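Dellton Community Meals: interim report to the Westerberg Fund

Prepared by Wilma Farquharson, 24th March

Progress since October

We said in our application that the lunch club would serve 130 people by the spring. It has served 17 more than that, mostly through the efforts of one man at the bowling club who tells everyone the soup is free. The soup is not free. It is a pound, and we have now painted this on the door.

Lunches served to the end of last month came to 1,197. Callum Lennox keeps the tally in a hardback notebook and will not be moved to a spreadsheet, but his sums have been checked twice and were right both times, once to the annoyance of the person checking.

The kitchen

The new oven went in three weeks late. The fitter's first visit established that the gas pipe was on the wrong wall, and his second that it had been on the wrong wall for the whole of the first visit too. Moving it cost £130 we had not planned for, taken from the decorating line. The corridor will stay brown for another year.

Serving surfaces have been replaced throughout. The old ones had a slope, and peas were being lost.
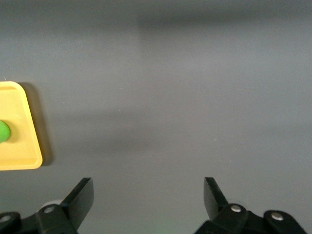 Grey tabletop with one of the yellow trays.

Environmental health came in the same month and gave us a clean report, with one remark about the height of the mop hook. Ruaridh Matheson has lowered the hook. He has since raised it again, as he is the only one who mops and he is very tall, and we are in correspondence.

Deliveries

The delivery round is the part of the project that has gone least to plan. We had hoped for two routes and have one. The van, known as Diva on account of her behaviour in the cold, was off the road for 14 days in the new year with a failed starter motor. Innes Munro did the round in his own car during that time and has claimed for fuel, though not for the upholstery, which met a fish pie on the Zusard road.

The second route needs a second driver. Aslak Lindholm has offered two mornings and is waiting for his licence to be exchanged. The form has come back once already over the colour of the ink. 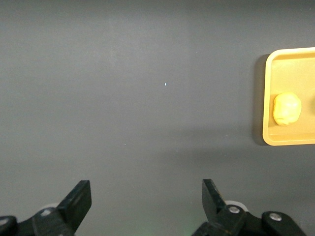

Yellow tray, raised rim, rounded corners.

Spending

Nearly all of the equipment money is spent. Food costs are running a little over, chiefly eggs and butter. Staff costs are under, as the cook's post stood empty until the middle of November, and we would like to carry the difference forward to next year's food line if the Fund agrees. A form for this is attached. We could not find the right form, so it is last year's with the date changed.

Still to do

The second delivery route, as above. The feedback cards, which were printed with the phone number of a hairdresser in Dellton – she has been very good about it – and are being done again. The sign over the side entrance, which the council has had since before Christmas and describes as under active consideration.

We would welcome a visit before the summer. Lunch is at half past twelve, and the trifle goes early.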